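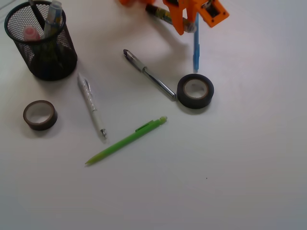
Plelodwood Holistic Practitioners' Circle
Minutes of the General Meeting, 05/05/2019

Present: Xiuying Cao (chair), Qiuyue Xia, Wanting Yu, Mercedes Ríos
Regrets: Anouk Hendriks

1. Minutes of the previous meeting
Approved as circulated, with one correction: the acupressure talk was given by W. Yu.

2. Room rental
The Circle's agreement for the Shen Room ends in November. Q. Xia reported that the owner is willing to renew at $300 per month on the same terms, including use of the small treatment room. Members asked whether the heating would be repaired before winter. Q. Xia will obtain an answer in writing. Renewal was moved by M. Ríos, seconded by W. Yu, and carried.

3. Finances
The balance stands at $3951. One invoice from Prunum for massage table covers remains unpaid -- the covers delivered were the wrong width and have been returned.

4. Introductory meditation course
W. Yu proposed a course of 7 evening sessions, open to the public. Discussion followed on whether members should pay a reduced fee. It was agreed that members may attend free of charge if places remain one week before the start. W. Yu will draft the course notice.

5. Client intake forms
The chair reminded practitioners that a signed form is required before a first treatment, and that forms are to be kept in the locked cabinet. M. Ríos noted that the current form does not ask about allergies to essential oils. She will prepare a revised version. A. Hendriks had sent written comments on the same point, and these were passed to M. Ríos.

6. Other business
The singing bowls lent to the Stadetti studio have not been returned. X. Cao will call.

Minutes recorded by Q. Xia.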